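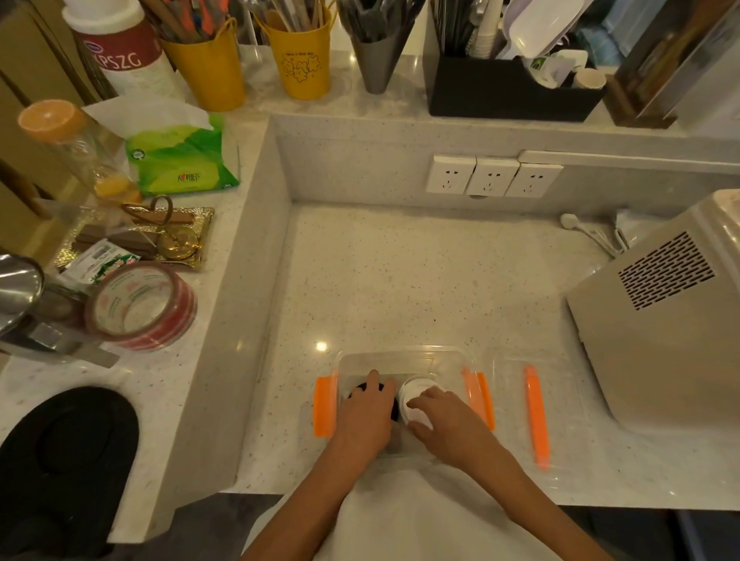 Bergen, 29 March 2018

I want to speak up for the clear plastic box with clips. I mean the see-through kind with a lid that snaps down at the sides, orange clips if you like a bit of colour, and room inside for the round awkward things that every drinks counter collects. Lids, cups, jars. I have become so fond of these boxes that I bring them up at dinner, and my friends have asked me to write it all down so that they can eat in peace.

My interest began in February, when I started helping out three mornings a week behind the counter at Floden, a little coffee place down by the water. Before that I thought of storage as something you did to a cupboard. You put things in, you shut the door, and a month later you bought another packet of what you already had. At a counter you can't live like that. Somebody wants a paper cup, then a lid, then a straw, then a spoon, and you have one hand free and a queue that can see everything you do.

The old system was tins, and I should be fair to the tins. They were lovely. Njål Bråten, who set the place up, had collected them for years, and they stood in a row with their painted harbours and their faded biscuits. But a tin keeps its contents to itself! You had to lift each one and give it a shake, and a shaken tin of lids sounds just like a shaken tin of filters. I once opened four of them looking for a tea strainer while a very polite man missed his bus.

So we changed over. Njål ordered the first box from Hutix and then a second from Ninden to compare, and I argued for the clips both times. A push-on lid is fine on the day you buy it and then one corner starts to lift, and you press that corner and the opposite one pops up, and you can spend a whole morning going round like that. A clip is either shut or it is hanging open and you can tell from across the room. It makes a good sound as well. I know this is a small pleasure, but I must shut a box 17 times in a morning and I've enjoyed it every time.

The best thing, though, is being able to see in. You notice you're running low before you run out. You notice that a jar has been put back in the wrong place, or that somebody (me) has dropped a pen in among the cups. And packing the box becomes a proper little job, one you do with both hands, pressing one thing down at the side while you settle the next one in beside it. There's a knack to fitting round things in a straight-sided box and I'd happily talk about it for an hour. Big ones to the sides first, then see what the middle will take.

Now, I don't believe everything should be boxed, and this is where I part company with the really tidy people. My cousin runs the kitchen at Eder, up the hill, and there every last teaspoon lives under a lid. It looks marvellous and it drives me up the wall. The things you grab all day ought to stand up in the open where your hand can find them. Stirring sticks in a cup, straws in a holder, paper cups in a stack, scoops next to them. A cheerful yellow cup with flowers on it does that work better than any drawer divider, and if a few pens get in with the sticks, well, you always need a pen.

A raised shelf at the back helps enormously here. Put the standing things up there and the lower part of the counter stays free for working on, which matters more than people think when there's a big machine taking up one end and its cord wants a place too. I'd give up a whole cupboard for a decent back ledge.

Njål still grumbles about the price. Between the two boxes and a spare lid we have spent more than he ever paid for a tin, and he read somewhere that a good clip should manage 3000 openings, so he has started muttering whenever I open one just to look. He has also kept the tins, all of them, on the windowsill, where they are the first thing customers comment on. I'm glad of that. They look wonderful with the light coming in behind them, and as long as I never have to find a lid in one again they can stay there as long as they like.

If you have a shelf that annoys you, try one box. Get a clear one, get the clips, and leave your spoons out in a cup. I'm off to see whether the tall jar will fit on its side.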